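About Rekura

Rekura is a language school above a shoe repairer in Curnley. We teach Italian, Spanish and a modest amount of Portuguese to adults who were told at school that they had no ear for languages. Most of them have perfectly good ears. What they had was a double lesson after lunch.

We opened with 9 students and one whiteboard, which had been bought second-hand and still said "Sales Targets" in a corner where the pen had gone permanent. The whiteboard is with us yet. The targets, we are sorry to report, were never met.

How we teach

Classes are small and run for an hour and a half, with a tea break in the middle that some students regard as the main event. You will speak from the first evening. You will get things wrong from the first evening too, and the rest of the group will be far too busy getting things wrong themselves to notice.

We don't use headphones, league tables or songs about the days of the week. We do use the Ferraro course books, a solid old series in which a family called the Bianchis spends four volumes trying to catch a train. Students grow fond of them. There was real feeling in the room when Book Three ended at the wrong platform.

Levels

There are four, from complete beginner to "can argue with a plumber". If you aren't sure where you belong, come in for a chat and we will put you in the one below where you hoped.
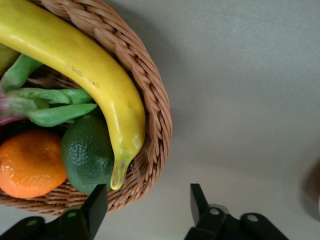
Beginners start with the useful end of things: greetings, prices, food, asking the way and pretending to have understood the reply. The past tense arrives in the second term. The subjunctive is mentioned only when everyone is sitting down.

Evenings and outings

Every June we close the books and take over the back room at Jendik, the café on the corner, for a supper at which English is forbidden until pudding. It is the quietest party in Curnley for the first half hour, and then it is rather hard to stop.

Finding us

The door is to the left of the shoe repairer's window. Ring the top bell, as the middle one belongs to an accountant who has been very patient. There are 43 stairs and no lift, so please ring ahead if that is a problem and we'll arrange a class on the ground floor at Jendik.

New groups start each term. Bring a pen.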